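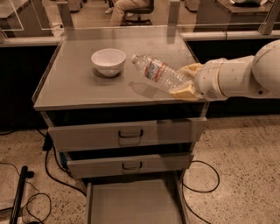
Page 7

Wrapping the Hands for Bag and Pad Work

Use a woven cotton wrap with some stretch. The 180-inch length suits most adult hands. Shorter wraps run out before the wrist is covered properly. Roll the wrap with the hook-and-loop closure on the inside so that the thumb loop comes off first.

1. Put the loop over the thumb and bring the wrap across the back of the hand. Spread the fingers and keep them spread until the last step.

2. Go around the wrist three times. Each turn should overlap the one before it by half the width of the wrap.

3. Cross the back of the hand and go around the knuckles three times. Make a fist after the second turn. If the wrap digs in, back it off one turn and lay it again with less pull.

4. Return to the wrist. From there, pass between the little and ring fingers, back to the wrist, then between the ring and middle fingers, then between the middle and index fingers. Lay the wrap flat in each gap – a twisted strip will rub the skin raw by the second round.

5. Circle the thumb once, then return to the wrist.

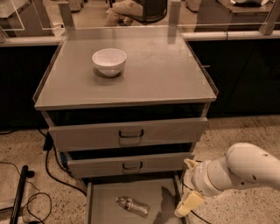

6. Use what is left for one more pass over the knuckles and finish at the wrist. Close the fastener on the back of the wrist, where the glove cuff will hold it down.

Checking the wrap

Open and close the hand ten times. The wrap should feel snug in a fist and easy when the hand is open. Press each fingernail and let go. Color should come back at once. Tingling or cold fingertips mean the wrist turns are too tight.

Emilian Radu, who taught the beginners at Varnley, had new boxers wrap both hands 2 times before the first bell, removing everything in between. The second wrap was nearly always flatter.

Wash wraps in a mesh bag and hang them to dry. Replace them when the fastener stops gripping or the edges curl.

Page 8 covers gauze and tape.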